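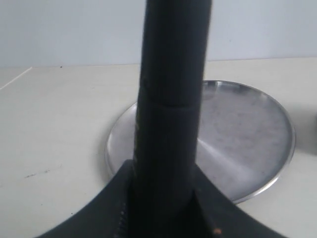 What should a written rule for a shared bench arm cover first?

Who is allowed to clear a stop, and what they have to look at before they do. Everything else can wait a week. That's my view anyway, and it's where I'd start the draft.

Longer reply to the earlier post below, typing this between runs so excuse the mess.

> We've got two arms going in at the Rowbotham site in November and I've been asked to write the bench rules. One page. I've got the Wena sheet as a starting point but it's mostly about PPE and says next to nothing on speed, gripper changes or what to do with tableware and other shiny stuff. Does anybody have wording they've used for real? Also, do you log every stop or only the ones where something touched something it shouldn't have?

On logging: every stop. We tried it the other way at Drisinitz and it was useless, people decide for themselves what counts as a touch and then you've got a log full of opinions. Now it's one line per stop, time, arm, who cleared it, what they saw. We're at 1073 lines and 733 of those are boring. Fine. The boring ones are how we found out one arm was stopping at the same spot on the way back from the rack, which turned out to be a cable tie.

Wording, lifted straight from ours, change the names:

- The person who clears a stop walks to the bench first. Not from the desk. Not from the door.
- Look at the gripper, the item and the table edge before touching the pendant.
- If you can't say why it stopped, it stays stopped and you get a second person.
- Slow speed for the first three cycles after any gripper change, any moved table, any new item.
- Bench holds the item for the run and nothing of yours. Mugs, phones, tape, all go on the trolley.
- Hands inside the taped line only when the arm is in hold and the light says so.
- Write the line in the log before you restart, not after.

The last one gets the most grumbling and it's the one I'd fight for. After the restart people get busy and the line never gets written.

Speed. We cap at 410 mm/s with anyone in the room and up to 1310 with the gate shut. Don't copy those numbers, they come out of our own risk assessment for our own arm and reach. Yours will be different and whoever signs your sheet should be able to show where the number came from. If your page just says "reduced speed" with no figure, send it back, everybody's idea of reduced is different at 4:30 in the afternoon.

Shiny stuff, since you asked. Stainless plates are a pain. A bright streak across the metal can throw the detection off and the edge it reports isn't always the real rim. Our rule is one new item type at a time, blinds down, and a dry pass above the plate with the gripper open before anyone lets it go down to the table. Check the height against the table itself, not against the plate. If the lights or blinds get changed mid run you're back to slow speed for three cycles, same as a gripper change. Sounds fussy. Takes a few minutes.

Pale table tops are OK by us but wipe them at the start of the shift, and have somebody decide what is a mark and what is a crumb. We note old scuffs on a sketch taped inside the log cover so the next shift dosen't go chasing them.

Gripper fingers: check at the start of every shift for looseness, bits stuck in the grip surface, colour where there shouldn't be colour. Anything on there you can't wipe off goes in the log. Irkex fingers and the older ones aren't to be mixed on the same arm, ours look close enough that it has happened, so they live in separate drawers now, labelled on the front AND inside.

One thing I don't have good wording for is visitors. Ours says "visitors behind the line" and that's it, and it falls apart the minute a visitor is also an engineer with an opinion. If anybody on the list has a sentence that works please post it to the list and not just to me.

And keep it to the one page. Ours was four at one stage, neatly laminated, and people used it to prop teh window open.

Can send the log template if it's any use, it's just a table with five columns. Attachments get stripped here so ask off list.

Run's finished, got to go.

Bench safety, Drisinitz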